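ホーム | はじめに | 設置 | お手入れ | よくある質問

3. パン焼き部屋の時計を合わせる(Vinura 卓上タイマー)

わたしは朝食づくりにこのタイマーを使っています。最初の設定でけっこうつまずいたので、自分がやった順に書いておきますね。

1. 裏ぶたを開けて単3電池を2本入れます。向きは左右で逆です(わたしは一度間違えました!)。
2. 「SET」を長押しして、表示が点滅したら指を離します。

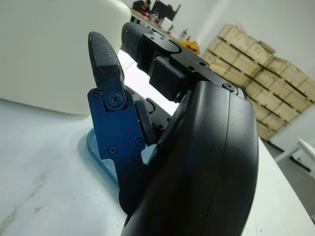

3. 「+」で時、「−」で分を合わせます。押しっぱなしにすると早送りになるけれど、行きすぎると一周するまで戻れないので、最後はちょんちょんと。
4. もう一度「SET」を押すと確定です。

メモ:5秒さわらないと点滅が止まって、途中の数字のまま保存されちゃいます。あわてず最初からどうぞ。

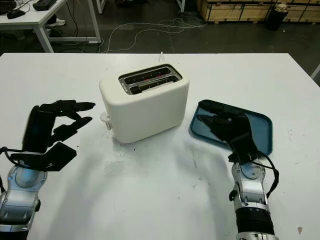

5. 次はアラーム音。「BELL」を押すたびに音が変わります。わたしは低いほうが好みで、Eluned Samuelさんは断然高いほう派だそうです。
6. 音量は側面のつまみで。隣の部屋でも聞きたいなら最大にしてください。

注意:本体の裏は磁石です。カードや補聴器のそばには置かないでくださいね。水洗いもだめです。よごれたら固くしぼった布でさっと拭きます。
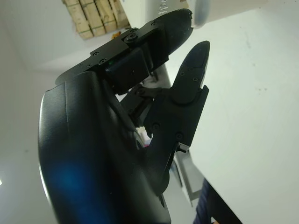

7. おしまいに1分だけ試しに鳴らしてみましょう。鳴らないときは電池の向きを確かめて、それでもだめなら裏の小さな穴をピンで押すとリセットされます。時刻も消えるので、手順2からやり直しです。

お問い合わせ:Sastton 取扱説明書係 | © Vinura | ページの先頭へ戻る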